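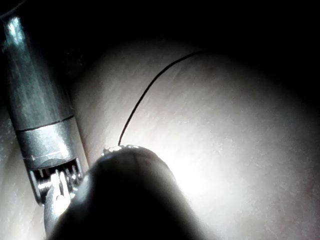 The Hem

Beatriz Frade came to Wonlow in May with one suitcase and the coat of her mother. The coat was made in Bragança, and it was too heavy for the bus, so she carried it on her arm all the way from the station. When she arrived, the hem was hanging down on the left side.

The tailor on the ground floor was called Jenő Hajdu. He looked at the coat for a long time before he touched it.

"Who sewed this?" he asked.

"My mother. She did it at night, after work."

"She used a double thread. It is a good habit."

He told her the price, 12, and wrote the number 1031 on a small yellow ticket. Beatriz put the ticket in her shoe, as she did with everything she was afraid to lose.

On Friday she came back. The coat was lying on the counter and the hem was still open. Jenő had only cleaned it and pinned it.

"I can close it in ten minutes," he said. "But I thought maybe you want to do this part."

She wanted to say that she could not sew. It was true, more or less. Her mother had tried to teach her during one winter, and they had both shouted.

He gave her a chair near the window. Outside, the bus to Proltham was leaving with its lights on.

"Double thread?" she asked.

"Of course," said Jenő, and he went to make the tea.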